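Caldeira will expand its motorcycle dealer network in the eastern United States this year, adding 15 stores by the end of October and bringing its national total to 60. The company announced the plan on 11 April 2018, along with a change to its warranty and a new arrangement for supplying parts.

Most of the additions are existing multi-brand dealerships that will take on Caldeira alongside the lines they already carry. Two are new stores built for the brand. Both will sell only Caldeira motorcycles, with a service shop and a clothing department under the same roof.

"We had riders who liked the bikes and lived four hours from a dealer," said Karthik Jayawardena, who runs the company's US sales operation. "They would buy one, ride it home, and then have to plan a weekend around the first service. Some of them did it. A lot of them bought something else."

Until now the network has been strongest in California, Arizona and the Pacific Northwest, where Caldeira began selling motorcycles in this country. The first seven of the new stores will be in Pennsylvania, Ohio and Virginia and are due to open before the summer. The rest will follow in the Carolinas, Georgia, Tennessee and upstate New York. The company did not name individual dealers, saying a few contracts were still waiting for state licensing.

Every new store will be required to stock the two models that make up most of the brand's American sales. The Skona is a middleweight twin sold as a standard street bike, with upright bars and a flat seat. The Fevow uses the same engine in a taller chassis with wire-spoke wheels and longer suspension travel, and is aimed at riders who split their time between pavement and gravel. Dealers may order the rest of the range but do not have to keep it on the floor.

Demo bikes are part of the agreement as well. Each store must keep one Skona and one Fevow registered, insured and available for test rides through the riding season. Stores in the West have been allowed to choose whether to offer test rides, and Jayawardena said the results have been uneven.

"The shops that let people ride the bike sell the bike," he said. "We should have written it into the contracts from the start."
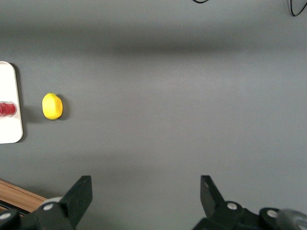

Parts supply has been a sore point for owners in the East. All of the company's US stock is currently held in a warehouse outside Reno, Nevada, and orders for common items such as brake levers and clutch cables can take more than a week to reach a dealer in New England. Body panels and fuel tanks have sometimes taken longer.

Under the new arrangement, Favex, a parts distributor based in Harrisburg, Pennsylvania, will hold a second inventory and ship to every dealer east of the Mississippi. Filters, brake pads, levers, cables and gaskets ordered by early afternoon will go out the same day. Larger parts will be held in smaller numbers and refilled from Reno by truck each week. Favex will also take over warranty parts returns for the eastern stores, which will no longer have to send them to Nevada for inspection.

The distributor expects to begin filling orders in May. Dealers will place them through the same online system they use now, and the system will choose the warehouse. Prices to dealers will stay the same.

The standard warranty on new motorcycles will remain at two years with unlimited mileage. What changes is the transfer rule. Owners who sell a bike privately during the warranty period will be able to pass on the remaining coverage without paying a fee, provided the scheduled services have been done and recorded. The service can be done by any licensed shop, as long as receipts are kept. The rule applies to bikes already on the road as well as those sold from now on.

Caldeira said it would not raise the price of the Skona or the Fevow for the rest of the model year. Destination charges for eastern dealers will be set to match those paid in the West. At present a buyer in Ohio pays more for delivery than a buyer in Oregon, and several dealers had asked for a single rate.

Technicians from the new stores will attend a training course before their first bikes arrive. The course covers valve adjustment, fuel injection diagnosis and the electrical system, and will be held in Harrisburg in three sessions. Dealers already in the network can send staff to any session with open places.

Riders who bought a Caldeira from a western dealer and now live near one of the new stores can move their service records over by giving the new dealer their vehicle identification number. Open recall work can be done at any authorized store, and the company said this would include the new locations from the day they open.

No decision has been made about Texas or the upper Midwest. Jayawardena said the company had spoken with dealers in Minnesota and Wisconsin but wanted to see how the Harrisburg warehouse handled a full season first. A list of opening dates will be posted on the company's US website as each store receives its license.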